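Humanoid end effectors: staying with the hand or going back to two fingers?
Hardware > Hands and grippers

hexkey_sinead
Posting this in case someone is weighing the same choice. We run a full-size humanoid on a hanging rig and have been working on basket pick and place at a desk. The small yellow-green object is the hard one. The apple is the easy one. I'd like opinions before I spend the rest of the October budget.
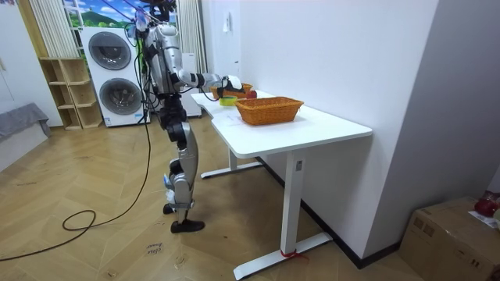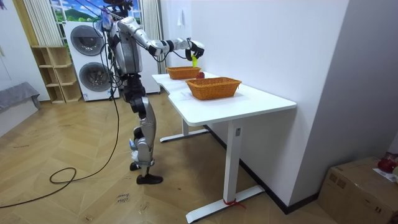
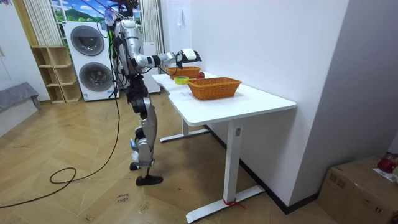

Small objects and baskets, right arm.

The options are the Plumach hand, which has separately driven fingers, or a Jundell two-finger parallel gripper on the same wrist flange. The Jundell costs less and I can get it in a week. The Plumach costs more than I want to say, and the quoted repair time for a finger is long.

What bothers me is the reach into the baskets. The sides flare a bit, so there is room at the top, but the hand gets wide once the thumb opens. I lower it slowly and the knuckles touch the rim before the fingertips are where I want them.
— Sinéad Hayes

mtorres_arm
Two-finger. For an apple and a cylinder you don't need more than that. We did the same comparison on a fixed arm and logged 2359 grasps before we stopped. The parallel gripper was ahead on everything that was rigid and smaller than its opening. The hand only won on a soft bag.

flatwasher
A fixed arm on a bolted base is a different problem. With a humanoid the torso gives a little when the arm is all the way out, and your wrist ends up a few millimeters from where the controller thinks it is. Fingers that comply will forgive that. A stiff parallel jaw will push the thing over.

mtorres_arm
Then fix the wrist error. You're paying for a hand to cover up a calibration problem.

flatwasher
Sure, if you can. Ours drifts as the shoulder warms up and I haven't met a calibration that holds all afternoon.

quietbearing
What is your control rate at the wrist? On the stock Quinlan controller we were getting chatter at full extension, and it looked just like a bad gripper. I swapped two grippers before I thought to look at it. Lowering the shoulder gain helped more than either swap.

hexkey_sinead
Quinlan here too, stock settings. I haven't touched the gains. I'll log the wrist at full reach with nothing in the hand and see what it does.

mtorres, how wide was your opening? The Jundell I was quoted opens to 123 mm, which clears the apple fine but makes me wonder about the rim again. Open that far, it might be as bad as the hand.

mtorres_arm
Ours was narrower. But you don't have to go in fully open. Set a pre-grasp width for each object and only open as far as you need. It's one line in the task file. The rim stopped being an issue for us after that.

dlk_42
Can you move the baskets closer? If the arm is near its limit every time, any gripper is going to look worse than it is. I keep targets inside 600 mm of the shoulder on our unit and the difference is easy to see.

hexkey_sinead
I could, but the far basket is supposed to be far. Reach is part of the task.

dlk_42
Fair enough. Then I'd run each gripper twice, once near and once far, so you know which part of the error belongs to the arm. Otherwise you'll be comparing two things at once.

flatwasher
Agree with that.

benchvise_pat
Going to disagree with both camps. We put a Mandmont suction cup between two short fingers and it handled fruit and small boxes well. It did badly on anything woven, so don't expect it to move the baskets themselves.

quietbearing
Suction means a hose down the arm, though. I wouldn't want one more line to route past the elbow. We snagged ours 2 times in the first month and then took it off.

benchvise_pat
There are versions with the pump in the wrist. Heavier, and you'll notice the weight at full extension, so maybe not for this setup.

hexkey_sinead
Not adding a hose. Plan for now: log the wrist first, drop the shoulder gain like quietbearing said, set pre-grasp widths, and then do near and far with both. I've asked Jundell for a loaner so I don't have to buy before I know. Will post the numbers in this thread when I have them.

mtorres_arm
Log fingertip force too if the loaner reports it. Ours didn't, and I wished it had when we got to the apples.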